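4.3 Descaling your Bisero kettle

Set aside a quiet half hour for this one – Sunday mornings suit it nicely – and let the kettle cool completely before you begin.

1. Unplug the base.
2. Empty the kettle and lift out the filter.
3. Pour in 325 ml of white vinegar, then top up with water to the MAX line.

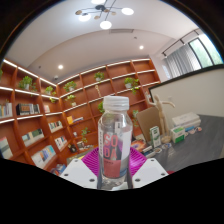

Vinegar left over from step 3 keeps very well in the pantry. Any clean bottle will do, even a clear plastic one with a white screw cap that still says SODA on the label, but please write VINEGAR on it first!

4. Bring to a boil, switch off and wait 8 minutes.
5. Empty and rinse 3 times.

Caution: Never put the base in water.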